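Crabtree Product Label Text

Version notes and data card

Crabtree is a set of text records typed from the labels of household goods. It was put together for people who work on search, spell checking and text cleanup, and who need short, messy, real wording to test against. The set holds 465 records in plain text, one per line, with tabs between the fields.

Fields

id – a number, never reused
category – kitchen, bath, laundry, pantry or other
body – the label text as typed
lang – two-letter language code
typist – initials

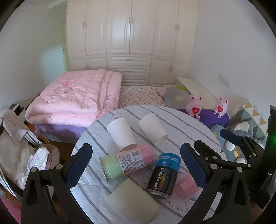

Label text is hard to copy well. Lines break in the middle of words, ingredient lists run on without a period, and the same warning may appear in two languages with different wording. Curved packaging makes it worse. On a cylinder like the pink and green one, with the label wrapped around its middle and the print tiny, a typist has to turn the item several times and may lose the line. We ask typists to mark a lost line with a double slash and start again at the next full word. Barcodes are left out of the body field. Records shorter than 28 characters were dropped, and records longer than 500 characters were split at the nearest sentence end and given new ids.

Typing and checks

Zixuan Cui typed most of the pantry and bath records. Wenjie Cai typed the rest and compared 200 of them with the labels a second time. Spelling mistakes printed on a label are kept. Mistakes made by the typist are fixed when found, and the fix is noted in changes.txt.

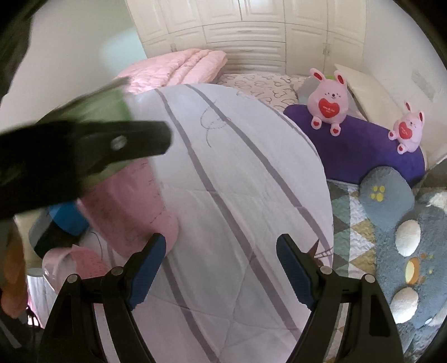
Please report anything that looks wrong, with the id and the line as you think it should read. Reports are read on Wednesday.

Known problems

The laundry category is small. Accents are missing from some of the older records. The lang field gives only the first language on the label, so mixed labels are under-reported.

Related sets

Olten has the same fields but covers hardware store items. Tiditz is an older version of Crabtree with no category field – use it only if you need to repeat earlier results.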